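Ostavier Home Handling Project
Progress report to the Lollon Fund, second period

We are very glad to be writing to you with better news than last time. When we sent our first report the pair of hand-held grippers had only just been put together, and a good part of what we told you was hope. Since then they have been in use most working days, and we have learned a great deal about what keeps them going, much of it from the times they would not.

The main piece of work has been upkeep. Your grant allowed us to order spare finger pads from Pretarow, and we now change them in pairs, left and right together, after 500 grasps. We used to leave them until somebody complained. The old pads went shiny at the tip long before they looked worn anywhere else, and one hand would begin to let things slip while the other was still perfectly sound, which made for some very puzzling afternoons. We have logged 1705 grasps this period across both hands, and the log itself (a plain exercise book, kept with the tools) has turned out to be one of the more useful things we own.
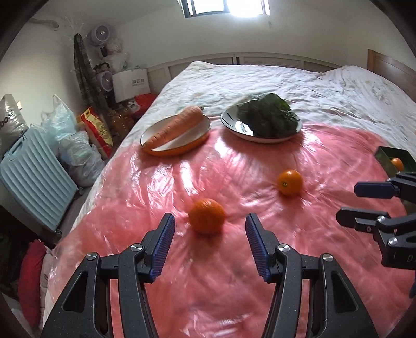
Pivot screws have taken up more of our time than we expected when we wrote the budget. They work loose slowly, and a gripper with a loose joint will still open and close quite happily, so it is easy to miss until the jaws begin to meet a little crooked. We now check every one of them before the first session of the day, starting at the outer arms and finishing at the joints next to the jaws, with the jaws opened wide so that the silver heads are easy to get at and the blue ribbed pads can be looked over at the same time. A spot of thread lock from the Kļaviņa workshop has helped — we put it on sparingly, and we leave the joint alone overnight before using it again.

Setting the two hands to match has been the other long job. The right one closed a shade sooner than the left when it came back from repair in October, and we went through several rounds of adjusting the linkage before we were happy with it. We settled on doing the matching with fruit and vegetables, as they give a fair range of shapes and are cheap to replace, and on repeating it every Thursday. It takes up most of a morning, but we would be sorry to give it up now.

On spending, we are a little under where we thought we would be. Of the 500 euros set aside for parts we have used 400, nearly all of it on pads and screws, and with your agreement we would like to carry the rest forward towards a second set of arms. One of the present ones has a hairline mark near a joint that we are keeping an eye on.

For the next period we plan to write up the daily check as a single sheet and try it out on people who have never held the grippers before.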